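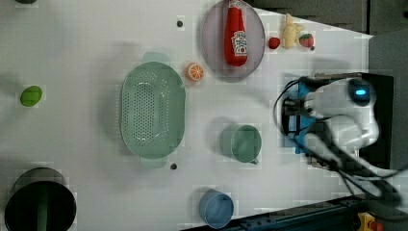

Ask anyone who sells home robots when the thing will clear a table and you get a year, usually a close one. Ask Ratih Chin, who tests arms at Fulbridge, and you get a shrug and a list. Mugs, mostly fine. Plates are hard, thin edge, not much to pinch. A ketchup bottle lying on its side on a plate, thats two problems stacked, do you take the bottle first or try the lot? A colander with a handle at each end looks easy and isn't. Where do you grab? One end and it tips.

Chin's team ran 300 pickups on one arm over a stretch in December. Toy food, real-ish clutter. Soft fruit went well. Anything with a rim, less so.

"People want the number," she says. "I tell them which objects and they stop writing it down."

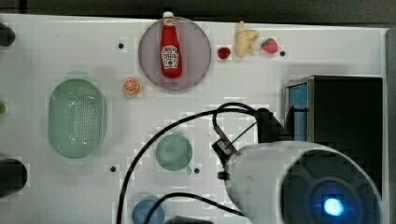
Money keeps coming anyway. Quintero wants an arm over every sink, Bostetti is going after cafe kitchens first, where the cups all match and somebody on staff can hit reset. Smart, probably. A cafe has maybe one kind of mug. My kitchen has whatever my kitchen has.

Speed is the other thing. Sekbridge quotes 16 seconds an item for its own arm, on a good day, good light. Fine for a demo. Do a family dinner at that pace and you're stil waiting when the kids are in bed.

So can it do chores yet? Bits of them. Chin washes her own dishes, by hand, and says it takes her less time than booting up the arm.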